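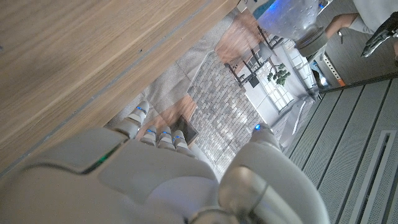

Gritard Hall, fire and electrical walk-through
April 24, 2021
Checked by: Tineke Declercq

1. Exit doors. Main door opens fully. Side door sticks and needs a shoulder. The last report says "fixed in July." I don't see how.
Result: FAIL

2. Extinguishers. Tags are current on the ground floor. The one by the kitchen sits behind a coat rack, so good luck finding it in smoke.
Result: move it, then recheck

3. Emergency lights. Held the test button on each. The stairwell unit went dim fast. I was told it "always does that." That isn't a pass.
Result: FAIL 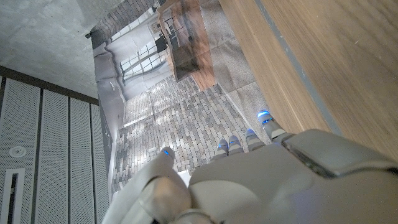

4. Outlets. Cover plates tight in the hall. One in the back corridor is cracked. Breaker 12 is labeled "misc," whatever that means.
Result: replace plate, relabel breaker

5. Extension cords. Cunha quoted $498 for two new wall outlets by the stage and the quote has been sitting there ever since. A cord under a rug doesn't count as wiring.
Result: FAIL

6. Tables and floor. Table legs firm. Keep the walkway clear on both sides.
Result: OK, for today
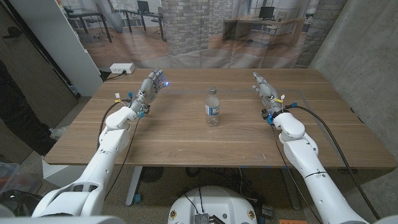 Wooden table.

7. Alarm panel. Shows normal. Clustach serviced it, according to a sticker with no signature. I want the paperwork.
Result: open

Recheck items 1, 3 and 5 before the next booking.

Comments (3)

Kamran Shojaei: The side door swells when it rains. Planing it won't help, the frame has moved.

Afonso Godinho: Breaker 12 is the porch light and the water heater. I think.

Tineke Declercq: "I think" is why it's on the list.

Questions: front desk, ext. 2655 | © Gritard Hall | Back to top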